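Worn finger coating on our tending robot: recoat or replace?

craddock_cell
Posted 29 Oct 2022
Hi all! Our little tending robot at Plellcombe just passed 2,488 cycles since the last strip-down and the thing is a joy to run. The black coating on the fingers is going, though. Grip is still fine on our parts. Would you recoat, or swap the pair?

pletier_dan
Swap them. Once it's down to bare material at the edge, the flakes end up in your parts.

mothbench
Disagree! I ran a chipped pair for two years on turned blanks with no trouble at all. Wipe the inner faces, check they still close parallel, carry on. Which side is worse?

craddock_cell
Depends what you call worse. Left has a chipped tip and ragged edges, right is scuffed along the rim with pale stuff showing near the tip. Wrist camera, fingers open, facing the roll-up shutter:

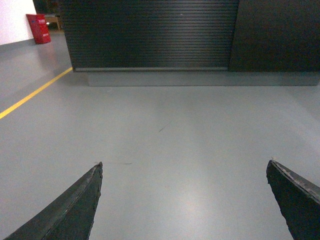

Reply #5
grimotus_fan
Oh, I love a wrist camera for this, you get to check wear without climbing in. I'm with Dan on the left one. A nicked tip is where I'd expect a thin part to hang up. The right I'd leave and watch.

pletier_dan
Please don't mix one new and one old. Your center shifts and you'll be re-teaching every pick.

mothbench
Only if the old one has lost real thickness (put a caliper on it!). Coating alone won't move your center enough to matter on blanks.

craddock_cell
Good stuff, thanks! Weronika Bednarek has a spare pair in the Grimotus drawer, so I'll measure both old ones against those before I decide. Screws get 33 on our sheet, in inch-pounds. Anyone use threadlocker there?

mothbench
Yep, the removable kind, tiny drop.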